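**Brumstead Clarinet Studies: old edition or new?**

Posted in: Woodwinds > Method books and sheet music

### reedy_or_not

I came back to the clarinet this spring after a break long enough for my mouthpiece to count as vintage. My teacher wants me on the Brumstead studies. I already own the old one, the fat gray brick, which I bought in school and carried around mostly for the exercise.

My teacher uses the new Nakell edition. So every lesson starts with "turn to 75," and we then play two different pieces of music at the same time. Mine is a slow thing in F with long slurs. Hers is staccato and in a bad mood.

The old one has 866 exercises and the new one says 912 on the cover. Are the extra ones any good? Or did somebody chop the long ones in half and give each end a number? I don't want to pay for my own book twice if I can help it.

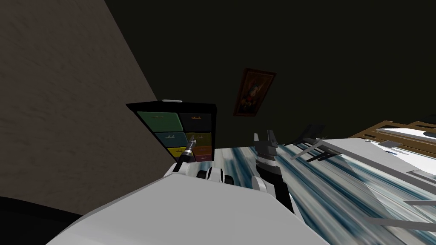
### barrel_joint

They chopped some. Not all of them, but the big chromatic study near the middle is now four small chromatic studies, and you get to feel four small senses of achievement.

The new ones are mostly in the throat tone section, and those I'd call useful. The old book treated going over the break as something you'd pick up from older kids behind the gym. The new one gives it proper pages.

Buy the new one. Keep the old one for propping a window.

### mezzo_fortissimo

Going to disagree with barrel_joint here, which I believe is the purpose of this section.

The old edition has breath marks that make sense. Whoever did the new ones either had enormous lungs or was paid by the comma. There's a study in volume 2 where you're told to breathe in the middle of a trill. I've tried it. My dog left the room.

Also the paper. The old paper took pencil and let go of it again. The new stuff is shiny, so your teacher's notes smear into a gray cloud over the very bar she was complaining about.

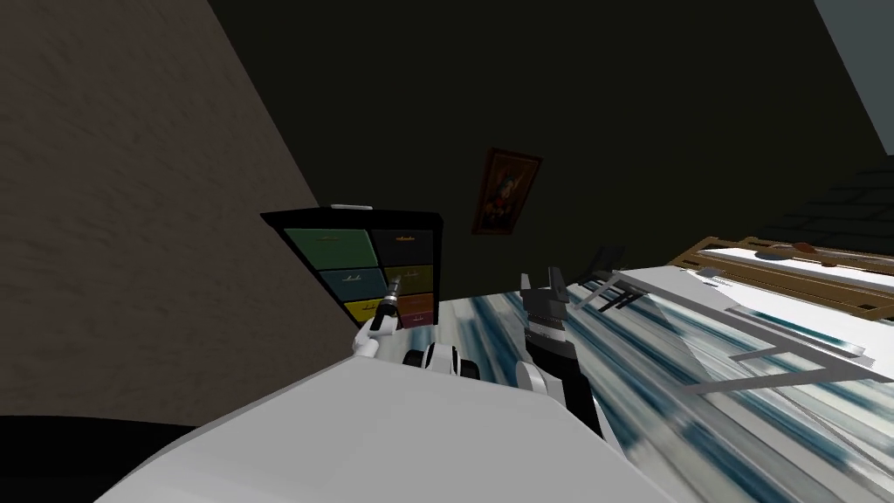 *The chest of drawers against the back wall.*

### reedy_or_not

I do like the old paper. Mine still has a note from my first teacher that says "COUNT" with four lines under it, and it hasn't faded at all, more's the pity.

Is there a list anywhere of which number became which? I could pencil the new numbers into the old book and keep everybody happy.

### low_e_flat

There is a table in the back of the new edition. You have to buy the new edition to get it. I admire that.

I did the pencil thing for a student once. It works fine up to the scale studies, and then the order changes completely. The old book goes around the circle of fifths. The new one goes in order of "difficulty," and somebody decided that A flat is harder than B. I would like to play duets with that person and choose the key.

### barrel_joint

A flat IS harder than B if you have my left pinky.

And for what it's worth, the breath marks in the new one are printed in parentheses where they're optional. It's explained in the foreword. mezzo, did you read the foreword?

### mezzo_fortissimo

Nobody in the history of woodwinds has read the foreword.

(I've now read the foreword. The trill one isn't in parentheses. I'll take my apology in the form of silence.)

### squeakpoint

Can I ask a side question about the backing tracks? The new edition comes with a code for Alex, the practice app, and I can't get it to slow down below the marked tempo. It plays the study, I play a different study some distance behind, and then it gives me a score. The score is a picture of a plant. Mine is never watered.

### low_e_flat

Go into the track settings, not the main settings. There's a slider labeled "feel" – that one is the tempo. The slider labeled "tempo" changes the count-in. I wrote to them about it and got a very friendly message thanking me for my interest in feel.

If you only want clicks, skip the app. I use a Yan, the little clip-on metronome. It has one knob and it beeps. It clips to the stand and falls off at the loudest possible moment, but it has never shown me a plant.

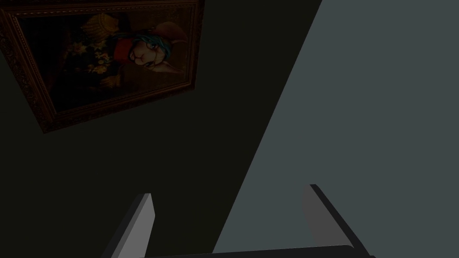
The other thing with the tracks is tuning. They sit a hair sharp to my ear, and if you start cold you'll spend the first page pushing the barrel in and wondering what's become of your embouchure. Warm up properly first. Then play a long open G against the count-in before you start blaming the reed. I know we all want to blame the reed.

### squeakpoint

It was the "feel" slider. My plant has a leaf.

It was also the reed.

### register_key_regret

I teach mostly adult beginners, and I'll be dull and say it depends on your teacher. If she's writing "do 40 through 44" in your notebook every week, having a different 40 through 44 gets old fast. I've had both editions in one room with a group of five and we lost half the lesson to page numbers. One man played the table of contents. He did it with good tone, I'll say that for him.

Working alone, I'd stay with the old book. The long studies are long for a reason and you learn how to pace yourself. When they got cut up, the hard bit at the turn of the page went missing, and that turn was half the lesson.

### barrel_joint

The hard bit at the turn of the page was the turn of the page. It was bad layout! You had to play a high C with one hand and hold down the book with your chin. I won't be nostalgic about that.

### register_key_regret

I've played that high C in front of people. I'm allowed to be nostalgic about it.

### mezzo_fortissimo

Could we at least all agree that the spiral binding on the new one is better?

### low_e_flat

It catches on everything. I once carried a sweater to a lesson that way without knowing it.

### mezzo_fortissimo

I withdraw the question.

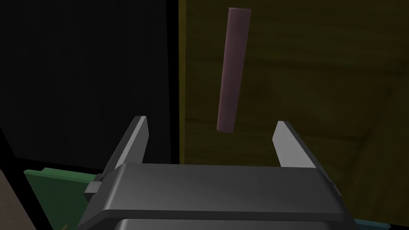 *Gripper, from behind.*

### reedy_or_not

OK, update. I asked my teacher, and she has a spare copy of the new one with the cover torn off that I can borrow for the term. She said she'd assumed all this time that I was playing 75 wrong on purpose, as some kind of statement.

So I'll use hers for lessons and the gray brick at home. We did the real 75 together on 14th November and I can report that the staccato is every bit as unpleasant from the inside. Volume 2 can wait until I've made peace with volume one.

If anybody is selling the new edition cheap, with or without plants, send me a message. Pencil marks are fine. I'd prefer they didn't say "COUNT."

### squeakpoint

Mine says "COUNT" on nearly every page, but I could let it go for less.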